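Clemenside Shared Workshop
Course handout, unit 3: The hand glove and the marker cube
Prepared by Leire Pastor, Mar 31, 2021

In unit 2 you have assembled the finger modules and tested each one alone on the bench. In this unit we put the glove on a hand, connect it to the hub and record the first movements for our gripper. Please read all the pages before you switch on anything. English is not my first language, so if a sentence is not clear, ask me and I will correct it for the next group.

1. What the glove must give us

The gripper we build in August has a thumb and fingers, but it does not know how a person takes an object. We need two kinds of data. The first is how much every finger is bent, and this comes from the modules on the fingers. The second is where the hand is in the room, and this comes from the camera, which looks for the square markers. The glove alone cannot tell us the second one.

For this reason the cube is fixed on the outer side of the glove and not on the palm. When the hand turns, at least one printed face should stay turned to the camera. If you print your own cube, leave a white margin around each pattern. Without the margin the software finds the marker only sometimes, and this kind of error is very difficult to search for later.

2. Wearing and connecting

Put the glove on before you connect the cable. Close the wrist first, then the thumb, then the other fingers. The frame must lie along the back of the hand and it must not press on the knuckles. Make a fist slowly. If one module lifts, open the glove and begin again.

The cable goes down from the hand to the table and must have enough slack for the full reach of the arm. Plug it in the hub and look at the blue lights. Start the Darusska logger only after this. 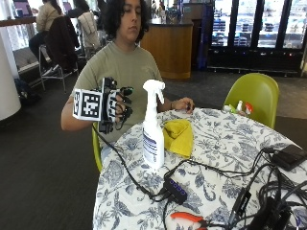
Figure 1. Glove with marker cube on the right hand, cable led down to the table.

Hold the hand at the height of the chest for the zero position. Keep it still until the logger writes "ready", then lower it. The software takes this moment as the open hand, so a careless start makes all the later values wrong.

3. The object

We use ordinary things from the house. For this unit it is a spray bottle, which is a good object for learning: the neck is narrow, the body is wide, and the trigger needs a separate movement of the finger. A cloth is the second object, but we leave it for unit 4 because a soft thing has no fixed shape.

A marker on the object is also useful. Then the camera can compare the hand with the object directly, and you do not need to measure the table. Use a flat part of the surface if you can find one. On a round bottle the paper bends, and the corners are read in the wrong place. 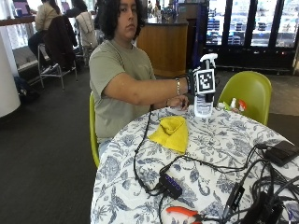
Do the grasp in the same way each time: reach, close the hand, wait for a moment, open, return. The other hand may rest on the table, but it should not cover a marker. Make 9 repetitions for each grasp and save them in one file. Write in your notebook which part of the object you have held, for example neck or body, because the file does not contain this information.

4. Frequent errors

The values of one finger do not change. Check the small connector of this module first. In the Walczak boards it looks closed when it is only half closed.

The logger stops after some time. Move the cable to another port of the hub and start again from the zero position.

The position of the hand jumps. Usually the camera changes from one face of the cube to another. Check in the Orkico settings file that the size of the marker is the printed size, measured with a ruler on the black border.

5. To bring next time

Your saved files, your notebook and one object from your kitchen that can be held with one hand. No glass, please.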